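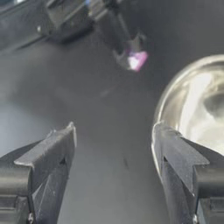
Matte charcoal plastic over a gray tabletop.

Two different blacks on one brochure, and I only asked for one

Print & Paper Help > Files and prepress
Posted Jul 27, 2023 by margin_for_error

I run the marketing for Kelow, a small picture framing shop. By "run the marketing" I mean that I was standing nearest the computer. We had 943 trifold brochures printed by Kerkell, an odd number I won't go into except to say that it was the number of addresses on our list.

The front panel is supposed to be solid black, edge to edge, with our logo in the middle. The logo file also has a black background. On my screen it's one smooth field of black and very classy. On paper the panel is the color of an old T-shirt, and sitting in the middle of it is a much darker rectangle with our logo inside. It looks like I covered up somebody else's logo with a sticker.

I called Kerkell. They were polite and said the job "printed to file." I've looked at the file. In the file it is all black. I've zoomed in until I could see nothing but black, and it was still the same black.

Layout was done in Vastard, exported as a PDF with whatever the default print setting is. The logo is a JPG I got from the sign company years ago. The panel background is just a box I drew and filled with the swatch called Black. Paper is Brabec 100 lb text, uncoated, because I liked the feel of it.

What I'd like to know:
Why are there two blacks?
How do I get it down to one before the reprint?
Do I have any case for Kerkell doing it over for free?

Also the inside text is fine. Small, black, crisp, no complaints. So the press does know what black is.

registration_marx
Marked as helpful by the original poster

"Printed to file" is printer for "we did what you told us, and we're sorry about what you told us." I've said it myself plenty of times.

You have two blacks because you asked for two. The swatch called Black in a print layout is 100 percent black ink and nothing else. One layer of one ink, spread over a big area, on uncoated paper that drinks it. It dries to a dark gray. Your logo JPG is almost certainly RGB, and when that gets turned into printing inks, its black becomes a mix of all four: cyan, magenta, yellow and black stacked up. Four inks make a deeper black than one. Put them side by side and you get your rectangle.

Your screen showed them the same because a lot of layout programs draw every black as the darkest thing the monitor can do unless told otherwise. Vastard has a preference for this under Display, something like "show blacks accurately." Turn it on and you'll probably see your rectangle sitting there, where it's been all along.

To fix it, the best way is to get rid of the JPG. Ask the sign company for the vector version of the logo (AI, EPS or a PDF that stays sharp when you zoom in). They will have it, they needed it to cut the sign. A vector logo doesn't need its own background at all, so you place the light part of the logo straight on your black panel and the rectangle stops existing.

Then make the panel a proper rich black. Create a new swatch:

Cyan 60
Magenta 40
Yellow 40
Black 100

Call it something you'll recognize. That adds up to 240 percent ink, and a soft sheet like yours may not want much more than that. Ask Kerkell what their own mix is before you use mine. Every shop has one and every shop thinks the others are wrong. If they give you different numbers, use theirs.

Please don't use the swatch called Registration. It looks like a lovely deep black and it's 100 percent of everything. It's meant for the little crosshairs outside the trim. Fill a panel with it and the sheets will stick to each other in the stack and the pressroom will learn your name.

Leave the inside text alone. Small type should be plain black ink only. If you make it rich black, four plates have to line up exactly on every letter, and when they're off by a hair you get colored fuzz around your phone number.

Going the other way, look at the thin light lettering in the logo once it's sitting on rich black. Four inks can creep into thin strokes and fill them. If your tagline is in a skinny serif at 6 point, make it bigger or bolder.

On the free reprint: no, I don't think so. Some shops would have caught it and called you. It would have been kind. But they printed what was in the PDF, and you approved a proof, I assume on a screen. You could ask for a break on the reprint if you're nice about it. People in prepress so rarely hear anyone be nice that it can work.

Check these before you send the new one:
Every black object bigger than a headline uses the same swatch.
No images with black backgrounds sitting on black boxes.
Bleed goes past the trim on all sides of the panel.
You order a printed proof on the real paper.

cheap_and_glossy

Just use coated paper. Uncoated always looks washed out. Problem solved.

foldlines_anonymous

Coated paper will give a darker black, yes, and it'll also give two darker blacks if the file stays the way it is. The rectangle doesn't care about your paper.

I agree with most of the long answer so I'll only add what it left out, which is the fold.

You have a solid panel running right up to a fold on 100 lb text. Heavy ink coverage cracks when it's folded, and you get a thin pale line of bare paper fibers down the edge where your classy black used to be. Rich black shows it worse than plain black because the contrast is stronger. Ask whether they score before folding, and get it in writing on the quote. Ask too which way the grain runs. You want the fold parallel to it. If the person on the phone goes quiet when you say "grain," ask for somebody in bindery.

Or cheat, as I do. Stop the black a little short and put a band of bare paper along the fold, as if you'd planned it. I did a menu that way once and got complimented on my restraint.

The other thing is drying. Dark solids on uncoated stock stay rubby for a while, and they'll leave a ghost on whatever panel they're facing. Don't push them to rush it. If you must have it faster, ask what an aqueous or other coating over the solid would cost, and expect it to change the feel you picked the paper for.

Last thought: if you keep any JPG logo, don't try to match its black by eye. I've watched that go 9 rounds. Use the eyedropper in an image editor set to CMYK, read the numbers at a few spots, and you'll find they aren't even the same across the JPG. Then you'll go call the sign company like you were told to in the first place.

margin_for_error
Reply from the original poster

Turned on the display setting. There's the rectangle. It has a smug look about it.

The sign company had the vector file and sent it over in 2 minutes, along with a note saying they'd sent it before. I searched my email. They had.

Kerkell's mix is different from yours, as predicted, and the person I spoke to did have opinions about other people's mixes. They're scoring before the fold, and they took 18 percent off the reprint after I was nice. Printed proof is on order. Yes, the first proof was a PDF, and yes, I approved it from my phone.

The old ones I'm keeping for the counter. So far one customer has tried to peel off the sticker.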